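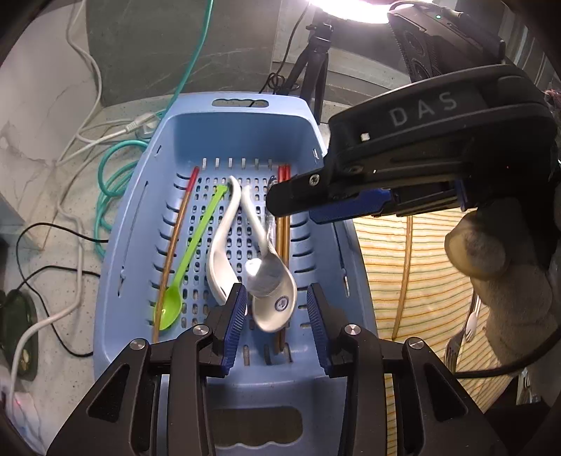 Stirnau Handling Practice Code
Progress report to Fonden, second reporting period
Prepared by Lindsay Te Moana, with Arnulfo Mosquera (trials) and Jolene Henare (data review)

1. Status

The draft code of practice for hand-held gripper recording is at version 3. Sections 1 to 4 (operator safety, bench layout, object sets, session records) are complete and in use at the Costigan site. Section 5 (acceptance and rejection of recordings) is in draft. Section 6 (retention) has not been started and is moved to the next period.

2. Recordings against target

The target for the period was 800 recordings made under the draft code. The total made was 628, of which 562 passed review. The shortfall was caused by a late start at Costigan, where the bench was not signed off until September. No change to the overall target is requested.

Most rejected recordings failed on one of two points: the session record did not match the objects on the bench, or the second gripper entered the basket before the first had closed. The first fault is clerical and has been dealt with by a revised form. The second is a matter of technique and is covered under item 3.

3. Changes to the draft code

Clause 2.4, cables. The earlier wording asked for a "tidy" bench, which operators read in different ways. The clause now requires that no cable cross the space between the operator and the basket, and that any slack be kept to one side of the work area.

Clause 2.7, lighting. The ring light is to be set behind the basket at a fixed height and checked at the start of each session. Glare on white ceramic and clear plastic is to be noted in the record.

Clause 3.2, mixed utensils. Object sets must include at least one item each in wood, plastic, ceramic and metal. Wrapping left on a handle is permitted if recorded, as it changes the grip.

Clause 4.1, two grippers. The operator names the leading gripper before starting. The other stays clear of the target item until the lead has closed.

Clause 1.3, gloves. Knit gloves remain acceptable. Ye-seo Wi has asked that fit be checked at each change of operator, and this has been added.

4. Open matters

Corey Waaka has queried whether pad wear should be judged by eye or by a set number of cycles. Zivton has been asked for its wear data and has not yet replied. Until then, pads are inspected at the start and end of each session.

Clause 5.2 allows up to 12 retakes per object set. Costigan considers this too generous. A revised figure will be put forward with the next draft.

5. Next period

Complete section 5, begin section 6, and make the remaining recordings. Spending is within the approved budget.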